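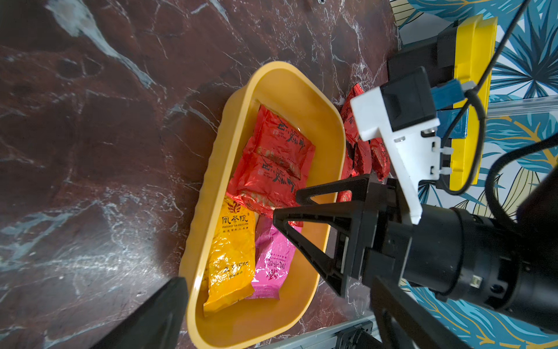

Serving tray for single tea packets - how do you keep them tidy?

Posted by Telma Arancibia, 2020-10-09

We have a small guest room in Sudholm and leave out a plastic tray of Chinese tea for visitors. It holds a mix: red foil ones, a golden-yellow one marked Phoenix Tea Pavilion and a pink one. They are slippery and slide over each other, so after a day the tray looks a mess and the ones underneath get ignored. The spare small red packets just sit in a pile on the marble next to it. I can't read the Chinese, so I don't know which tea is which either. Is there a better way to set this out? The shelf is narrow, so nothing bigger than the tray please.

Yamila Cabral
Put fewer out. Four is plenty for two people, and you can top up each morning. Lay them side by side with the writing facing the same way, and if they still slide, cut a piece of non-slip drawer liner to fit the bottom of the tray. Keep the spares in a tin with a lid, away from the kettle. Steam won't get through good foil but it does make the packets sticky to handle.

For the names, ask at the shop where you bought them, or try a translation app on your phone. The curly brush-style lettering often confuses the app - plain printed characters work better. Then write a little card, one line per colour.

Clamby
We use a toast rack. Packets stand up in the slots and people can see them all. Ours cost next to nothing in a charity shop back in May.

Marari
Check the dates on the spares before you put them in a tin. Ours had 18 months on them.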